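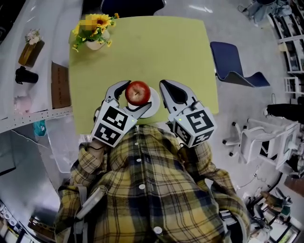
Red apple on a white plate, between two hand-held grippers.

Datasets / Text / Tarine Reading Notes

Overview Files Fields Known issues Contact

Last updated: July

Tarine Reading Notes

Tarine Reading Notes is a set of 2868 short write-ups of novels, made by members of the Wavell reading group and typed up from paper slips, emails and the old group website. It covers 188 novels. Most of them are realist fiction about friendship, family or working life, and that reflects the group's taste. There is some crime and very little fantasy.

The set was put together by Nahuel Ibarra and Amancay Daza. Nélida Núñez did most of the typing from the slips and wrote the rules for how notes are split and labeled.

What a note is

A note is what one member wrote about one novel. It can be a single line ("Finished it on the bus, didn't cry, my sister did") or a full review. The group's form asked for no more than 1000 words and almost everyone stayed well under that. Notes that ran over were kept whole.

A member could write more than one note on the same book. This happened mostly when the group read a long novel in two sittings, with a note after each half. The second note often contradicts the first, and we left it that way. If you need one opinion per reader per book, use the row with the highest value in note_order.

Notes are mixed in what they contain. Many begin with a plot summary, because the form asked members to say what the book was about in their own words before giving a view. Others skip the plot entirely and go straight to a character they couldn't stand. We did not mark which sentences are summary and which are opinion. An early try at doing this by hand was dropped when two of us kept disagreeing on lines like "then she throws away the only good friend she has."

Files

notes.csv holds the notes themselves, one per row.
books.csv holds one row per novel.
readers.csv holds one row per reader code.
spoilers.csv lists the notes that give away an ending.
changes.txt lists corrections made since the first release.

All files are UTF-8. Line breaks inside a note are kept as typed, so use a real CSV reader and don't split on newlines.

Fields in notes.csv

note_id: a short code, never reused. Gaps in the run are notes that were withdrawn.
book_id: matches books.csv.
reader: matches readers.csv.
note_order: the order in which this reader wrote about this book.
source: slip, email or site.
finished: yes, no or blank. Blank means the reader didn't say. Please don't treat it as yes.
rating: the reader's own rating, as text. See below.
body: the note.

Fields in books.csv

book_id, title, author, original_language, first_person. The last one says whether the book is mainly told by an "I" narrator. For novels with several narrators it says mixed. Titles are given in the form the group used, so a translated novel appears under its English title when the group read it in English and under its own title when it didn't. Gervasio Acuña checked this column against the copies on the group's shelf. A few copies had gone missing by then, and those rows carry a question mark after the title.

Ratings

There was never one rating scale. Slips had a row of boxes to tick, emails had whatever the writer felt like, and the site had stars. The rating field keeps the original text: "four boxes," "3 stars," "would lend," "would not lend to anyone I like." We looked at mapping these onto a single number and decided against it. Some members never gave top marks on principle, and one gave them to everything he finished and wrote nothing on what he didn't.

If you make your own mapping, publish it with your results. Two people working from the same file have already ended up with opposite claims about which book the group liked best.

Readers

There are around 80 reader codes. A code stands for a person as far as we could tell from handwriting and email address. Two married couples shared an address, and their notes were split by signature where there was one. Unsigned notes from those addresses have their own code, marked shared in readers.csv.

We don't publish ages, names or where people live. First names of friends and relatives inside the notes were swapped for other first names. Names of characters were left alone. In a few notes a member compares a character to somebody they know, and the swap makes the sentence read oddly. These are not errors.

Every reader we could reach was asked before release. Members who didn't answer were left out. Members who said yes can still have their notes taken out by writing to the address at the end of this page.

How it was made

The slips were typed by hand. Spelling was kept as written, including misspelled names of characters, with one exception: where a slip had a clear letter swap in a common word, Nélida corrected it as she went. We stopped doing this partway through. The earlier slips are therefore slightly cleaner than the later ones, and you shouldn't use the set to study spelling.

Emails were trimmed to remove greetings, signatures and anything about the snacks rota. Site posts came from a backup and went through Ulo, the small script in the tools folder that strips the old forum codes. Ulo drops italics. Some notes refer to a book inside a book, and without the italics it can take a second read to see which title is meant.

Matching notes to novels was mostly simple. The hard cases were notes titled "this month's" or "the sequel." Nicanor Ocampo went through these with the group's meeting diary. A note that still couldn't be placed was left out of the set.

Spoilers

Many notes discuss endings, deaths and who turns out to be whose father. spoilers.csv lists the note_id of each one we noticed, and we will have missed several. If you show notes to people who may want to read the books — in a recommendation page, say — filter on this file first and then have somebody look over the rest.

Suggested uses

The set has been used for a class exercise on telling summary from judgment, and for a small study of how readers talk about friendship in fiction. It should suit work on informal reviewing, on how people describe characters, or on changes of mind between a first and second note.

It is too small to train a recommendation system and too narrow to say anything about readers in general. The members chose the books, they mostly knew each other, and some plainly wrote to tease whoever had picked that month's novel. Sarcasm is common and isn't labeled.

Known issues

A handful of notes quote long passages from the novels. We cut these to a sentence or two and marked the cut with [quote shortened]. If you find one we missed, let us know the note_id.

The site backup lost accented letters in some posts. We restored them in titles and authors, but not in every body.

Some novels have a single note. Others have one from nearly every member who was active at the time, so averages by book mean very different things from row to row.

The Domínguez slips, a box that was kept at the bookshop of that name, are only partly typed. They will go into the next release. Most are about short novels, and adding them will change the balance of the set.

The finished field is wrong for at least one reader, who wrote "finished" to mean she was done with the book and had given it away unread. We corrected the rows she told us about.

Terms

The notes belong to the people who wrote them and are shared for teaching and research with their permission. Please don't republish the full body text anywhere else. Short quotations are fine; give the note_id and the name of the set. Don't try to work out who the readers are.

To cite it: Ibarra and Daza, Tarine Reading Notes, Wavell reading group.

Contact

Corrections and withdrawal requests go to Amancay Daza, questions on the files to Nahuel Ibarra, both through the contact form on the project page. Include the note_id where you can. Replies can be slow while the Domínguez box is being typed.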